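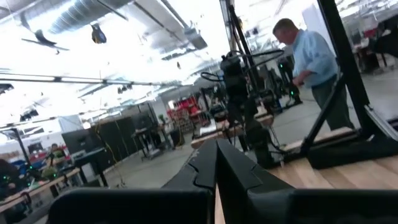

Ayantu Tesfamariam: blood still goes brown on the monitor, and it goes brown faster on the fur than on the skin pieces. She wants it fixed before anything else gets painted. Fair. Did not want to hear it at eight in the morning.

11/6/19

Ovach job, blood and dog. Writing this up late, half from the tape on the mixing bench and half from memory.

Where we are. Ruggiero want the dog on set for the cellar scene and they want it to look properly bad, then they want the same dog cleaned up for the PSA they're cutting with the same director. So one body has to go filthy and come back. I said yes on the phone before thinking about fur. My fault.

Blood first.

Old recipe is corn syrup, red food color, a touch of blue, chocolate syrup for body. Fine on skin. On the punched fur it wicks along the hairs, thins out, and the chocolate is what's left showing. So it's not going brown exactly, the red is running off and leaving the brown behind. Took me all morning to see that. Wiped a patch with white paper towel, towel came up pink, hair stayed mud.

Test 1. Dropped the chocolate, thickened with cornstarch slurry instead. Color good in the cup. Goes cloudy under the tungsten, looks like tomato soup. No.

Test 2. No chocolate, methylcellulose for body, red plus a very small amount of green. Much better. Clings to the hair in beads, drips slow. Ayantu looked at it on the monitor and said "warmer" and left. I think thats a yes with a note.

Test 3. Same as 2 with a bit of yellow. Too orange on the white chest patch, good everywhere else. Could use 3 on the back and 2 on the chest? They'll meet at the shoulder. Try a blended strip tomorrow.

Test 4. Same as 2, less green, left to stand over lunch. Skinned over on top but stirred back in fine. Color the same before and after as far as I can tell, swatch card is clipped behind the door. This is the one I'd shoot if they called tonight.

Washout on all of the above — cold water and dish soap, sponge, no rubbing against the lay of the hair. Tests 1 and 2 came out clean. 3 left a tint on the chest swatch. 4 not washed yet, leaving it overnight on purpose since set will certainly leave it overnight.

If anyone is tempted by the powdered pigment on the top shelf: no. It stains the Dasell skin right through. I have a pink thumb on the old hand cast to prove it. 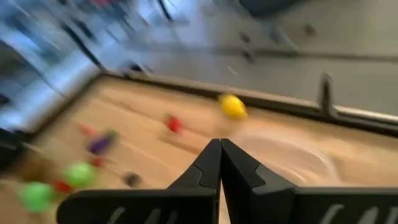

Dog body

Cast number two came out of the mold this afternoon. Dasell silicone, 432 grams of part A for the head alone, same again of B, deadener on top of that. Soft enough at the jowl now. Ear edges tore a little on the left coming out, patched with the same mix and a hair dryer, can't see it once the fur is over.

Bubbles under the jaw again. Same place as last time, so it's the mold and not the pour. Needs a vent drilled at the back of the throat. I wrote this on the mold in marker last time and then evidently poured without reading the mold.

Seam runs along the belly, good. Whoever lays it down on set has to lay it left side up. Put a tag on the collar that says so.

Eyes: the glass ones are too good. They catch every lamp in the room and the thing looks startled. Dulled one with matte spray to compare, put them both in, stood at the far end of the shop. Matte one wins easily. Spray is scuffing off at the lid though when the lid is moved, so either seal it or fix the lid half shut. Half shut is sadder. The director will like sadder.

Breathing. They asked for a breath. One bladder behind the ribs, tube out through the belly seam, hand bulb on the end. Works. Makes a small squeak at the top of the stroke, which sound will hate but it's their scene, they can loop it. Tried talc in the tube, squeak got quieter and then there was talc coming out of the dog. Not doing that again.

The motorised version I priced out of interest. No. The hand bulb is better anyway, you can follow the actor with it. Ayantu ran it while I read the lines badly off the sides, and she held the breath on the pause without being told to, and it was horrible in the right way. We'll ask if she can be the one under the floor on the day.

Fur

Legs and tail are done, back is done to the shoulder. Brandix supplied the hair again, the longer pile, and the color is a bit redder than the sample they sent. Not enough to send back. I mixed it half and half with the leftover grey from the wolf job and it sits fine next to the photos Ruggiero sent of the real dog.

The real dog is only in the daylight scenes, walking and sitting. Everything in the cellar is ours. That was the deal the director made with the owner and it's in the contract, so if anyone calls the shop asking whether we can "just do an appliance" on the live dog for one shot, the answer is no and they should go back and read what they signed. It has already been asked once, nicely, by somebody in the production office who I think hadn't been told. I said no nicely too.

Also no blood on the live dog. Not even test 4, which is basically dessert. Different reason, dogs lick, and methylcellulose is a laxative.

Direction of lay on the neck is wrong on cast one, I punched it flat and it wants to turn in at the throat. Did cast two off the reference this time. Slow. Needle broke twice. Need more of the fine needles, we're on the last packet and I have hidden it.

Glue at the muzzle: thinned too far, it crept up the hairs and went shiny. Picked most of it off with tweezers. Will go over the rest with a dulling powder and hope.

Money

We are at 1,722 dollars on the Ovach sheet as of tonight, materials only, no hours. More of that is silicone than I would have guessed. Second head wasn't in the quote. I'll call Ruggiero and say so before they find it on the invoice. Last job we let it sit and had a very silly argument in a parking lot.

Not charging them for the eyes, we had those.

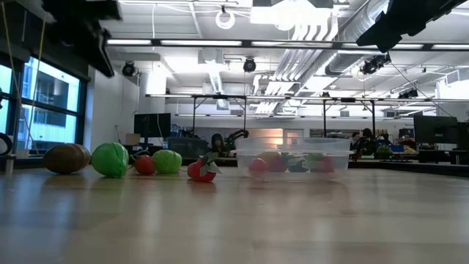

PSA end of it

Got the script pages for the PSA finally. It's short. Director sits in the cellar set, dog on the floor next to him in full horror state, he talks to camera for a bit about how it's all rubber and syrup, then he reaches down, pulls the skin back off the ribs and shows the bladder. Then a line about the real ones not having one. Then the website. I liked it more than I thought I would on the phone.

Problem is he wants to open up our dog on camera, and there's nothing inside it worth seeing. Foam core, tape, a tube, my handwriting. So either we dress the inside or we make it honest and ugly. My vote is ugly. Ayantu's vote is ugly but tidy up the tape. She's right, the tape looks like a parcel.

What it needs:

A flap at the ribs, left side, that lifts on a clean edge. Magnets in the edge, small ones, set into the foam. Fur has to overlap the cut by a finger's width so it hides when closed.

Bladder has to be a color that reads. It's black now and you won't see it against the dark foam. Tan latex maybe. Have some in the fridge, check it hasn't turned.

He pulls with his right hand, so hinge toward the spine. Ask. Don't assume, we assumed on the wolf.

Flap gets blood on it in the cellar scene first if they shoot in script order, and the magnets will rust if it gets in behind. Coat them. Or shoot the PSA first, clean, and dirty it down only where the lens sees. Asking for that. The schedule I've got has them on the same day with the cellar in the morning, which is backwards for us and probably perfect for everybody else.

Also he wants to be able to throw it. He says he won't throw it. He asked how heavy it was in the voice of a man who is going to throw it. Reinforce the neck.

Odds and ends

Fan in the spray booth is rattling again. It's the guard, not the motor. Bent it back by hand, it will hold until it doesn't.

Somebody used the good chip brushes for shellac. They're in the can, they're finished. Mark the cans.

The long clamp is back. No note with it.

Part B drum is sweating around the lid, wipe it before you close it or it glues shut and then you're out there with the mallet like last November.

Release agent: there are two cans open and one is nearly empty. Finish that one.

Tomorrow

Wash out test 4, wriet the result on the swatch card not on a scrap of tape.

Shoulder strip, 2 into 3.

Drill the throat vent. BEFORE pouring.

Call Ruggiero re second head and re shooting order, same call, money first.

Neck and throat punching, as far as the needles last.

Cut the rib flap on cast one as a trial. Cast one is scrap from the neck up anyway. If the magnets hold with wet fur in the gap then do it for real on cast two, but not the same day, want to sleep on it.

Ayantu has the monitor until noon and wants to see 4 on the chest patch next to a real skin tone under the cellar gels. Leave the head out on the stand for her with the matte eye in. Take the glass one out first, she says it follows her.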